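Snack Sorting Bench, Wednesday Session

Gallery, Zumard packing room at Grestitz

The bench is used for sorting single-serve packets into clear plastic trays before they go to the Festness shelf units. The top is butcher block. Work on it is limited to small goods: instant noodles, snack bags and other flexible wrappers that fit a tray without folding. Rigid cartons and jars are handled on a separate line and are not covered on this page.

Each tray is meant to carry one kind of product. Packets are loaded crosswise with the printed face turned the same way, so that the name can be read without lifting anything out. The tray walls are transparent on all sides, and the label on the shelf edge repeats only the stock number. Noodles are logged under stock number 631 regardless of flavor. The flavor is recorded on the tray card, in capitals, next to the time the tray was closed.

The room is kept at 20 degrees Celsius. Wrappers of this type hold air, and a warm room makes them swell enough to change how many fit in a row. Trays are loaded in the morning and moved to the Were storeroom in the afternoon. Current throughput is nearly 4,000 packets a month across all product types. 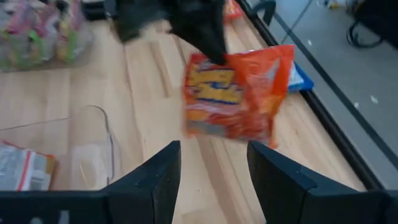

Orange bag held by its top corner over the butcher block.
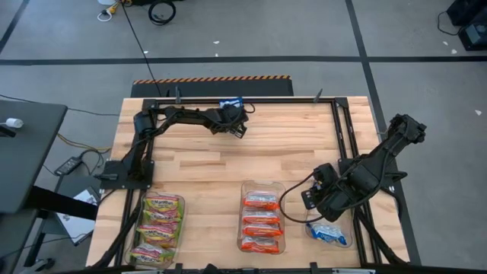
Clear trays of wrapped snacks along the near edge of the bench. The packets in the near left tray are yellow, pink and lime green; those in the narrower middle tray are orange-red and silvery white.

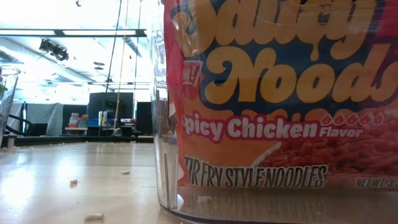 Saucy Noods, Spicy Chicken flavor, read through the side of a clear container.

Which way should the seam of a noodle packet face in the tray?

Toward the back wall. The crimped edge is the stiffest part of the wrapper and catches on the next packet if it points forward. With the seam at the back, the front packet can be drawn out without dragging the row along.

Notes on loading

Fill from the back of the tray forward. Leave a finger's width free at one end so the row can be tilted when a packet is taken out. A row that is packed tight will hold its shape on the shelf, but the wrappers crease and the lettering becomes hard to read from the aisle.

Packets with a torn seam or a split corner go into the reject bin under the bench, not back into the supply bag. Packets that are only creased are accepted. A crease across the flavor name is accepted if the tray card is filled in.

Mixed supply bags are emptied one at a time. Sort by product first and by flavor second. Odd packets left at the end of a bag are held over to the next session and are not added to a tray of another kind.

Tray sizes in use are the wide tray and the narrow upright tray. The narrow tray is preferred for noodles. Trays are rinsed in warm water and air dried on the rack by the door; paper towels leave lint on the inside walls.

Gallery 19 in the Zumard series. The previous gallery shows the shelf units at Festness before the dividers were fitted.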